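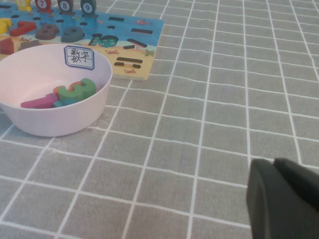 I'm looking for families to play board games with me. Well, to play them at home without me, and then tell me what went wrong!

I run a tiny game library called Grollano out of the back half of a shop on Lundgren Street. We lend out games and puzzles to anyone with a card, and right now there are 102 titles on the shelves. Most were picked by me, late at night, based on the box. You can guess how well that went. Some of them never leave the building, and I'd like to know why before I spend next year's money.

So I need home testers from November through the end of February. Any household with at least one kid between 4 and 10 can sign up. Grandparents who have the kids a lot are very welcome, and so are people who swear they hate games (I learn the most from you).

What you'd be doing: every other week you pick up a bag with two or three things in it, play each one at least twice, and fill in a one-page sheet. I want to know how long it took to get started, who got bored first, and whether the rules made any sense. Spelling doesn't count. If your six-year-old wants to draw the answers, fine by me.
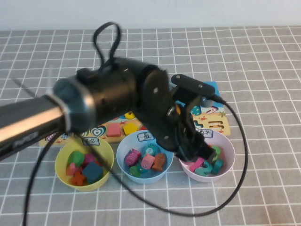

The little kids' stuff is where I'm really short on opinions. I have plenty of parents who will talk my ear off about strategy games, and hardly anyone who'll tell me if a counting game holds a four-year-old past the first round. If you have a preschooler, please move yourself to the front of the line.

There's no pay, I'm sorry to say. You get a free library card for the year, plus 5 dollars off anything in the shop each time you return a bag. Lost pieces are on me, within reason - just write down what's missing so I can order spares.

One evening in January we'll all meet at the Gulolance room upstairs, starting at 6:30, for soup and a good long argument over the sheets. Kids can come.

To sign up, stop by the desk any afternoon and ask for the yellow form, or leave a note in the Grollano mailbox by the side door with your phone number and the ages of your kids. I'll call you back, usually after supper.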